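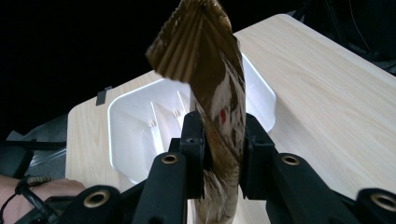

Werkstattbuch, Juli, kurz nach halb neun abends

So, die Federvögel! Ich hab mich jetzt lange genug davor gedrückt. Zsófia Sárközi hat mir die Liste fürs Requisitenlager Rostham hingelegt, und ganz oben steht eben das Federvieh, mit zwei Ausrufezeichen. Also Tisch abgeräumt, Lampe rüber, Kiste auf.

Der mit dem roten Punkt war als Erster dran. Braun-weiß gesprenkelt, ziemlich verdreht im Leib, nach einer Seite hin wird er heller, cremefarben mit so hellbrauner Bänderung (sehr schön, finde ich, das sieht man von der Bühne aus leider überhaupt nicht). Der rote Punkt ist wirklich klein, fällt in dem ganzen Weiß und Braun aber sofort auf. In der alten Liste steht dazu nur »Vogel, braun«. Danke für nichts! Ich hab ihn jetzt als »Vogel, braun-weiß, roter Punkt« eingetragen, damit man ihn beim nächsten Mal auch findet.

Zum Flügel: Die langen Federn liegen in Falten nebeneinander wie bei einem Fächer, und genau da setzt sich der Staub rein. Mein Vorgehen, falls jemand anders weitermacht:

Kopfüber halten, weicher Ziegenhaarpinsel, immer vom Leib zur Spitze. Nie quer! Ich hab das beim Berge-Stück letztes Jahr einmal quer gemacht und danach eine halbe Stunde lang Federäste wieder zusammengestrichen. Kein Wasser, auch kein feuchtes Tuch. Wenn etwas klebt, erst mal kleben lassen und Zsófia fragen.

Sie meint übrigens, wir sollten die Vögel in Zukunft hängend lagern, in der Kiste drücken sie sich gegenseitig die Flügel platt. Bin ich sehr dafür. Bloß wo? Im Treltar-Regal ist oben noch Luft, aber da steht der Farbkram drunter, und beim Umrühren staubt und spritzt es halt doch. Vielleicht eine Stange quer über die Tür zum Nebenraum, müsste man ausmessen. 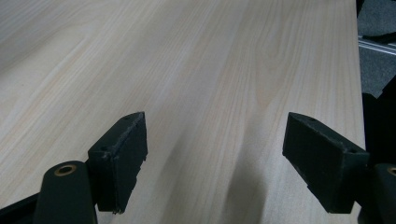
Noch was zum Arbeitsplatz, weil das letztes Mal schiefgegangen ist: Für die Federsachen bitte nur den hellen Tisch nehmen, den mit der feinen Maserung. Auf der dunklen Werkbank sehe ich keinen Flaum, und wenn sich irgendwo ein Ästchen löst, ist es weg. Vorher drüberwischen und trocken werden lassen, erst dann auspacken. Und bitte keinen Leim auf diesem Tisch, auch nicht »nur ganz kurz«. Ihr wisst, wen ich meine.

Seidenpapier ist bestellt, das säurefreie von Prisilard, 200 Bogen. Zsófia wollte 100, aber ich kenne uns doch, im Herbst sind die weg und dann wickelt wieder jemand Zeitung drum. Für die Federn selber hätte ich gern noch flache Schachteln, vielleicht gibt Rostham welche ab.

Im Bestandsbuch fangen die Tiere bei der 3000 an, also bitte auch für die Vögel da weiterzählen und keine eigene Reihe aufmachen (hatte ich heute schon fast gemacht). Anhänger mit Baumwollfaden, locker um den Leib, keine Stecknadeln.

Offen:
- Stange über der Tür ausmessen
- Pinsel auswaschen, der große haart
- Zsófia wegen des roten Punkts fragen: gehört der so, oder ist das Farbe von irgendeiner Produktion? Ich lass ihn erst mal, wie er ist.
- Mottenpapier nachsehen

Suche im Werkstattbuch Suchbegriff eingeben Los

Ähnliche Einträge
Treltar-Regal: wer hat die Böden umgesteckt?
Seidenpapier, Schachteln, Restbestand
Berge-Stück: Rücklauf und Schäden
Pinselpflege, zweiter Anlauf

Kontakt | © Werkstatt Requisite | Nach oben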